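Store Automation, session 6 handout
Product review: Prothero shelf-tag kit (Histach)
Instructor: Glenys Maddocks. Lab help: Rhun Powell, room opens Saturday at 9

Read before lab. Bring your own copy, printer is down again.

What's on offer

Histach sells Prothero as a kit, not a full robot. You get one arm, a two-finger gripper, a camera, a tag magazine and the Clalell software. Base is extra. Quote we got is 4,000 for the kit, 913 for the mobile base, 389 a year for software after the first year. Ask what the software fee covers, the quote doesn't say.

Pitch: robot drives the aisle at night, reads the product above each slot, picks the matching tag, presses it onto the shelf edge, takes a photo to confirm. Price file comes from the store system.

Rival is Drisodard, which skips paper and does electronic labels. Different problem, covered in session 7. Don't mix them up in the writeup (three people did last year).

What the job needs

- find the shelf lip, including when there's a deep shadow under the board
- know which product the tag belongs to. Brand alone won't do it. Same brand can be on two shelves in two colors, toilet cleaner and bathroom cleaner, different price
- hold a thin card without bending it
- press along the whole length of the card, both ends. One gripper, so Prothero does left end, then slides right. Eleri Hughes thinks this is the weak spot and I agree
- leave the bottles standing. Clearance above the lip is fine on most bays, the bottles on the shelf below are what gets bumped
- notice a neighbor tag that's hanging crooked and fix it or flag it. Kit only flags

Handwritten prices

Clalell reads printed digits well. Handwriting is a paid add-on, still marked beta. Matters for small stores, where tags are a printed card with the MRP and the discounted price filled in by pen. (MRP = maximum retail price, the Indian term, learn it for the quiz.) Currency gets written different ways too, Rs on one tag and the ₹ sign on the next. Software has to treat them the same. Blank boxes have to come back as blank, not zero!! Anselmo Huanca's group got zeros from the demo version and the price check passed them.

Vendor demo, my notes

Veerle Wuyts ran it for us over video. 11 tags on a clean test bay, all printed, flat lip, good light. Went fine. No crooked tags in the bay, no pen, nothing on the lower shelf. So we know it does the easy version. Asked for a rerun on a stocked bay, no date yet.

Slow compared to a person. She put that down to the confirm photo, which can be turned off, but then you lose the record of what went where and thats half the reason to buy it.

For your writeup (one page)

Pick one step of the manual job and say wether the kit as quoted can do it. Say what you'd ask Histach to change. Use the pictures, look at the hands first, then at what is near the hands. Two-hand grip vs. one gripper is the obvious topic, fine to choose it but go past the obvious.

Costs: include the base. Leave out staff time, we do that in session 8.

Manual tagging, cleaning products bay

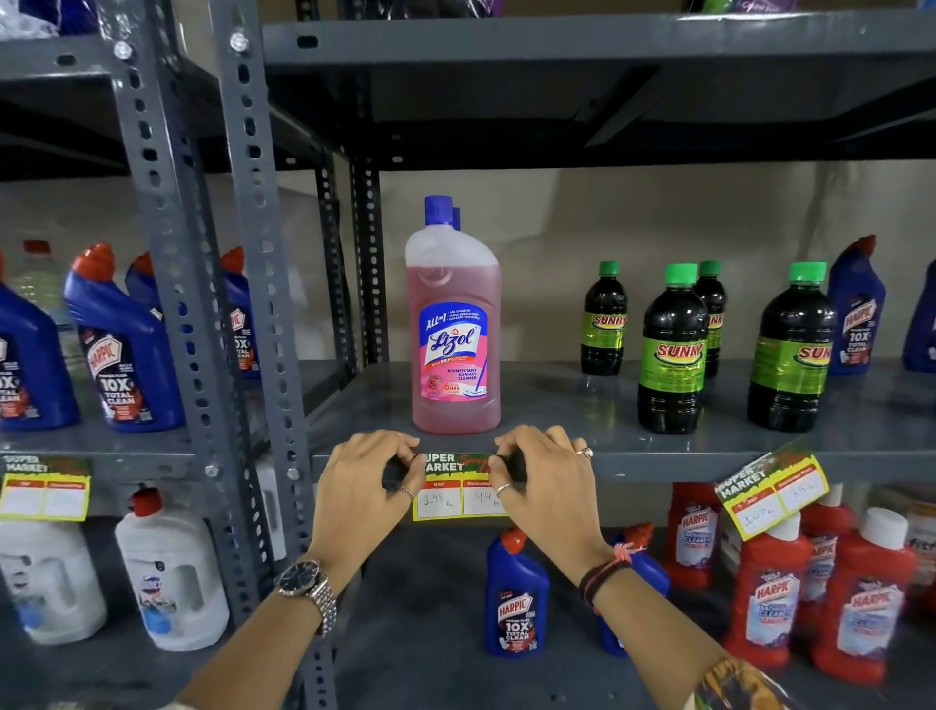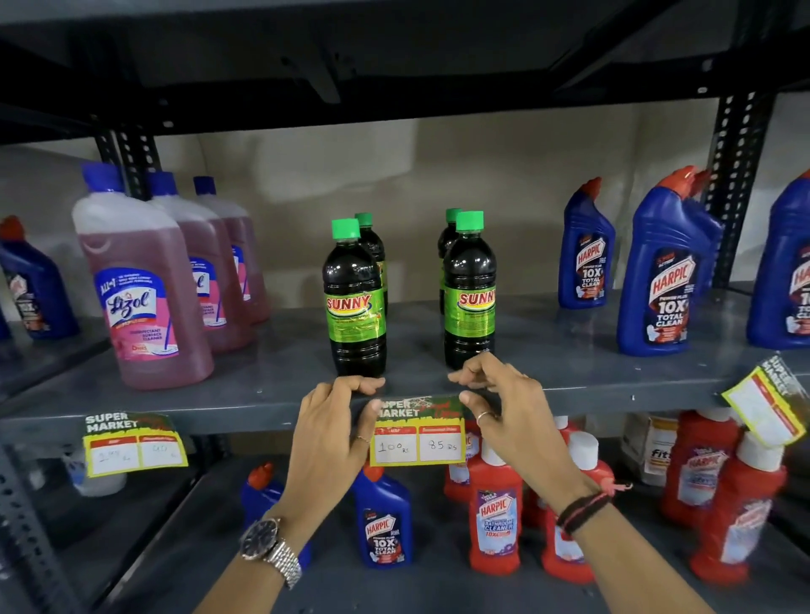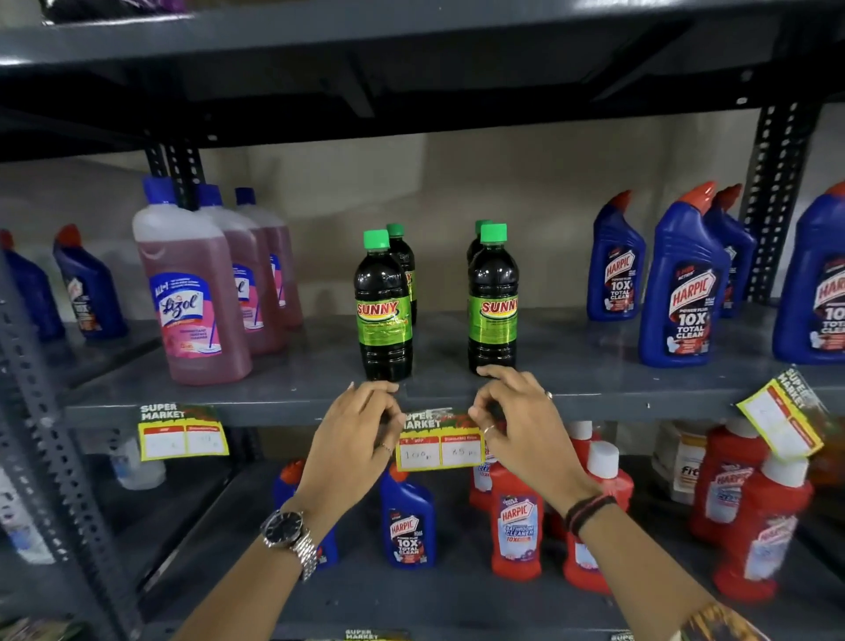 Tagging by hand, both ends of the card held at the middle shelf. First picture 198 Rs / 99 Rs, second and third 100 / 85.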